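Chapter 5
When a Government Is Accused

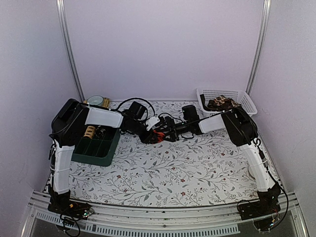 PART TWO: POWER AND SCRUTINY

In September the interior minister of Tativov, Erzsébet Dobos, was asked in parliament about payments to her party from abroad. She answered three of the 39 questions put to her. The rest she called gossip, and by Saturday her office had stopped taking calls from the press.

This chapter looks at what a parliament can do next. It may set up an inquiry, call for papers or hold a vote of no confidence – and each of these has its limits. We begin with the Menon inquiry, whose report ran to 2151 pages, and with the minority statement by Yamuna Rodrigues, the member for Rosby. Key terms are set out in section 5.3.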